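Community > Robotics > Safety and Good Practice

Tabletop arm at a public chess table: do I need a risk assessment? 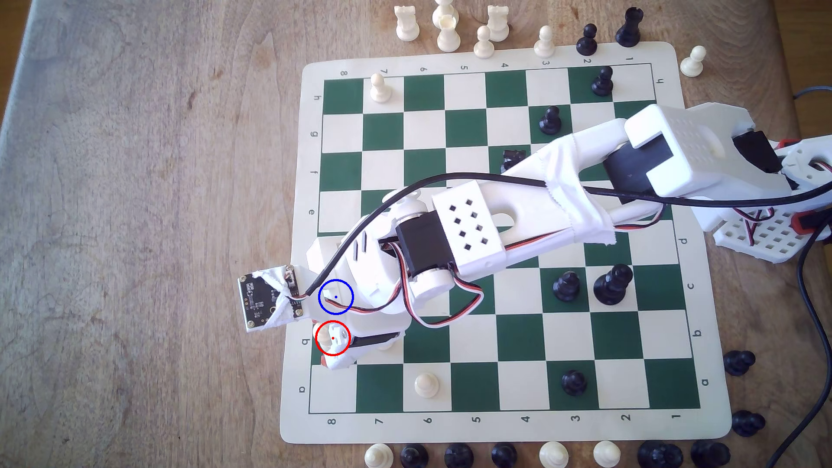 We want to run a small arm at an open evening where visitors play a few moves against it. It's a hobby-class arm with servo joints, 3D-printed links and a 30 mm gripper opening. The venue (Skirkley hall) wants "the relevant standard" named on the booking form. My questions:

1. Does ISO 10218 apply to something this size?
2. Is a software speed limit enough, or do I need a hardware stop?
3. Is tape acceptable for holding cables on the links?

Carter Charbonneau

2 answers

Babita Kandpal (accepted)

1. ISO 10218 is written for industrial robots. A demo arm in a hall is outside its intended use, so don't claim compliance on the form. Use ISO 12100 as the method: list the hazards, estimate the risk, reduce it, write down what remains. One page is enough for an arm like this. Local rules for public events still apply, so ask the venue which ones they work to.

2. Do both. A limit in software fails when the software fails. Put a latching stop button in the servo supply line, within reach of the operator and not behind the arm. Check what the arm does when power is cut. Hobby servos normally don't brake, so the upper arm will drop onto the board. Record that as a hazard and keep hands out while a move is running. We use a rule of one side at a time: the player withdraws, the operator confirms, the arm moves, and the arm parks before the next turn.

3. For one evening, yes, if the wire has slack through the full joint range and the tape is inspected before each session. For anything longer, use clips or sleeving. Run each joint end to end by hand with power off and watch the loops. Trailing cables should leave on the operator's side and be fixed to the table.

Also clamp the base. Our log from Prundmont lists 835 moves over 3 sessions, and every stoppage came from the base creeping or a connector working out.

Trireck_user

never had a problem with mine, just keep kids back. set servo speed low, I use 2,000 ms per move. we had a Kinoshita supply with a switch on the front and that was our e-stop

Comment from Babita Kandpal: A switch on the supply is acceptable only if the operator can reach it without leaning across the working area. Slow moves lower the impact. They do nothing for pinch points at the elbow and gripper.

Contact | Copyright | Back to top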